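Wullari Meltavach 4: battery drain in standby after the May firmware

Tablets and E-Readers > Troubleshooting

slatepencil
14 December 2023
I have had the Meltavach 4 since spring and I am trying to pin down a standby drain that started with the May firmware. Before the update the tablet lost two or three percent overnight. Now it loses 15. Wi-Fi on, Bluetooth off, no SIM, screen off the whole time. Factory reset made no difference. Battery stats blame "system" and give no further breakdown.

Is anyone else on the same build seeing this, and has anyone rolled back?

kettle_logic
Same build, same model, no drain. Mine sits on a shelf for days at a time and drops maybe three percent a night. Check whether the ambient light sensor is set to stay on for the lift-to-wake feature. The update turned it on for some people.

slatepencil
Lift-to-wake is off. I toggled it on and off again in case the setting was stale. No change after two nights.

Bjartur Brynjólfsdóttir
I logged this over the summer on two units, so I can add some detail.

The drain follows the Wi-Fi radio. With Wi-Fi off in standby, both units behave the way they did before May. With Wi-Fi on, one of them wakes every few minutes and the other does not. The difference is the access point. The bad one was on a router that sends a lot of multicast traffic, and the new firmware no longer filters multicast packets while the screen is off. Every packet wakes the processor for a moment.
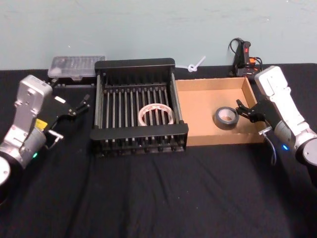 To confirm it on your own network, leave the tablet on a phone hotspot with nothing else connected and compare one night against one night at home. If the number falls back to normal on the hotspot, the tablet hardware is fine and you can stop resetting it. Start both nights at the same charge level, and above 80 percent if you can, as the gauge on this model is not linear near the bottom.

If you have developer options enabled, the wake count is also listed under the power page. I had 400 in one night on the bad network.

ohmwrecker
I don't buy the multicast explanation as the whole story. The cell in this tablet is small for the screen size and Wullari has never been generous with it. A pack that has been kept at full charge on a dock for months will show exactly this sort of drop, because the gauge is reporting percent of a smaller total. How many cycles are on it?

slatepencil
No idea on cycles. It is not docked, I charge it every other day.

Bjartur Brynjólfsdóttir
A worn cell would show faster drain with Wi-Fi off as well. Mine didn't. I agree the pack is small, but capacity loss does not turn up on the same night as a firmware install.

ohmwrecker
Firmware updates recalibrate the gauge. It can turn up on the same night if the old gauge was lying to you.

kettle_logic
Then the hotspot test settles it either way. Same cell, same gauge, different network.

ohmwrecker
Fair enough. I would still want the cycle count.

pinhole72
For what it's worth, the Rorusora folio case causes a smaller version of this. The magnet in the flap sits slightly off from the sensor, so the screen wakes whenever the case shifts in a bag. Take the case off before you test anything.

slatepencil
I have that case. It will come off for both nights.

Results from two nights, both started at 90 percent, no case:

Home router: down to 76
Phone hotspot: down to 87

So it is the network. The router is an old Hjaltadóttir unit from my provider.

Bjartur Brynjólfsdóttir
Those have IGMP snooping off by default. It is under the LAN tab, advanced settings. Turn it on and reboot the router. If you cast from a phone to a TV, check that casting still works afterward – on some revisions it needs the querier option enabled too.

slatepencil
Snooping on, querier on. Lost four percent last night and casting works. I will leave it like this and skip the rollback.

ohmwrecker
Good result. Wullari should still put the filter back.

kettle_logic
Has anyone filed it with them? The support form only accepts 3,000 characters, so trim your logs first.

Bjartur Brynjólfsdóttir
I filed it in the summer with both sets of wake counts. The ticket is still open.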